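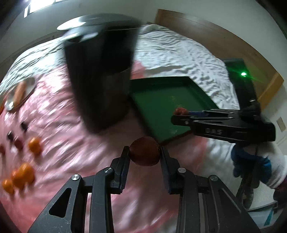

Passei a tarde a separar fruta de faz de conta e a arrumá-la em tabuleiros, e que gosto me deu! Começou por ser uma coisa pequena, um canto de mercado para brincar, e quando dei por mim já tinha cores por todo o lado. O tabuleiro verde, pousado sobre a roupa de cama cor-de-rosa, foi o que me conquistou: é raso, tem os rebordos de um verde mais escuro e faz saltar à vista qualquer fruto vermelho que se aproxime dele. O castanho-avermelhado, redondinho, tanto pode passar por jujuba como por maçã pequena (cá em casa chamamos-lhe maçã e pronto).

## O que anda por aqui

**Os vermelhos.** São sempre os primeiros a ser escolhidos, e percebo bem porquê! Comprei um saco da Hulton com 80 peças miúdas e ainda não me cansei de as misturar.

**Os tabuleiros.** Tenho 2 da Erkach, que encaixam um no outro e cabem na gaveta debaixo da cama. Uso-os para tudo: fruta, botões, peças de puzzle, as chaves quando chego tarde.

**O recipiente preto.** Alto, cilíndrico, com tampa arredondada e um brilho lindíssimo na borda. Ao lado de tanta cor fica mesmo elegante, e a superfície até apanha reflexos do cor-de-rosa.

**A cama como bancada.** Estico bem a colcha, ponho os tabuleiros por cima e tenho espaço de sobra para espalhar as coisas à vontade. À noite volta tudo para a caixa grande da Tanasarn, que leva 220 peças e fecha sem esforço.

Em maio quero juntar os legumes da Hirden, com as cenouras e as beringelas, e forrar uma prateleira só para eles.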